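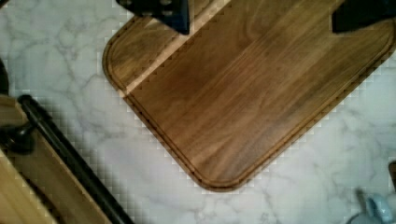

The groove will never hold a chicken's worth of juice

There is a moment in every kitchen showroom when the person selling you something runs a thumb along the channel in a chopping board. It is a slow, fond gesture, the sort you might make over the bonnet of an old car. The thumb goes round the corner, the voice drops, and you are told that this is where the juices go.

I have owned boards with juice grooves for most of my adult life and I can tell you where the juices go. They go along the groove until they reach whichever corner of the worktop is lowest, and then they go over the side and under the board, where you find them after supper. A large roast chicken that has been rested for less time than the recipe asked will produce more liquid than any channel you could comfortably wipe with a cloth. The groove catches the first of it. After that you are on your own with the kitchen roll.

So I went into the business of the handsome wooden board in a poor temper, and I came out of it in a slightly better one, which annoyed me.

Let me start with the wood, as the sellers do. A board in a warm brown timber, with a reddish streak in it and a stripe or two of something close to chocolate, is a lovely thing to have lying about. Put it on marble and it looks like money. The makers know this, and a good deal of what is written about boards concerns how they look when they are doing nothing. I read the leaflets from Butov and from Belum side by side over a pot of tea, and between them they used the word "heirloom" 9 times. Neither mentioned onions.

Onions matter. Any board that has had onions cut on it will tell the next apple about them, and the groove makes this worse, being the one part that a quick wipe tends to skip. If you own a grooved board, run a fingernail wrapped in a damp cloth round the channel tonight and look at what comes up. I did this with mine in December, before people came to stay, and then did it again to be sure, and then scrubbed the whole thing with salt.

Fouad Moussa has been making and mending boards for sixteen years in a workshop behind a tile merchant, and he was patient with me. He cuts grooves for a living and thinks most of them are in the wrong place. "People want it close to the rim because it looks neat," he said. "Then there's a thin strip outside it, and that's the bit that gets knocked." He would set it further in and make it wider, but customers who ask for that tend to change their minds when they see how much chopping space they lose. He has had boards come back for it. He now asks twice.

What about the rounded corners? I had put these down to fashion as well. Moussa says a square corner on a heavy board will bruise, and then it will bruise you, usually at the hip as you turn round with it. He softens his with a block and paper and doesn't charge for it. I had no reply to this and wrote it down.

We disagreed about oil. The Radley people sell a board oil in a small tin with a smaller cloth, and their card tells you to apply it every week. Moussa does his own when it looks thirsty, by which he means when a drop of water on it stops sitting up and begins to sink. My own view is that a weekly oiling is a habit nobody keeps past the first month, and that a board left greasy by an enthusiastic owner is nastier to use than a dry one. I gave mine a proper coat, left it overnight, buffed off the rest in the morning, and it was fine for weeks. Plain mineral oil from the chemist did the job. I would keep olive oil for the salad, as it goes rancid and smells of old crayons.

Then there is the question of marble. Wood on marble photographs well and slides badly. Polished stone gives a board nothing to grip, and a board that moves under a knife is the one real danger in all of this. The Jireš board I borrowed came with 4 little rubber feet, which hold it beautifully until you want to turn it over and use the other side, at which point you discover that you have bought half a board. A damp tea towel folded flat underneath does the same work and goes in the wash afterwards. Take it away when you have finished, though. Leave wet cloth under wood overnight and you will have a board that rocks.

A groove also settles which way up you live. The channel is normally cut in one face, so the sensible arrangement is meat on the grooved side and bread on the plain one, and I have met several people who swear they do this. I asked to see their boards. The plain sides were spotless. They were doing everything on the groove, bread included, and digging the crumbs out with the tip of a knife.

Should you buy one? If you carve at the table a few times a year and like the look of good grain on a worktop, then yes, and get the heaviest you can lift to the sink with both hands. Lift it in the shop. A board that lives permanently on the counter because it is a nuisance to move will have a pale ring of flour and damp beneath it within the week, and you won't want to know.

If you mostly cut carrots, get a plain one. A groove takes away the edge of the board, and the edge is where you sweep things off into the pan. Try pushing a heap of diced carrot across a channel with the back of a knife -- some of it always stays behind, and always in the corner.

Moussa has a plain board at home himself. It is a pale thing with a scorch mark on it from a saucepan, and he reckons it has had 4,000 dinners through it. I asked whether he had ever been tempted to cut a groove in it.

"What for?" he said. "I've got a tray."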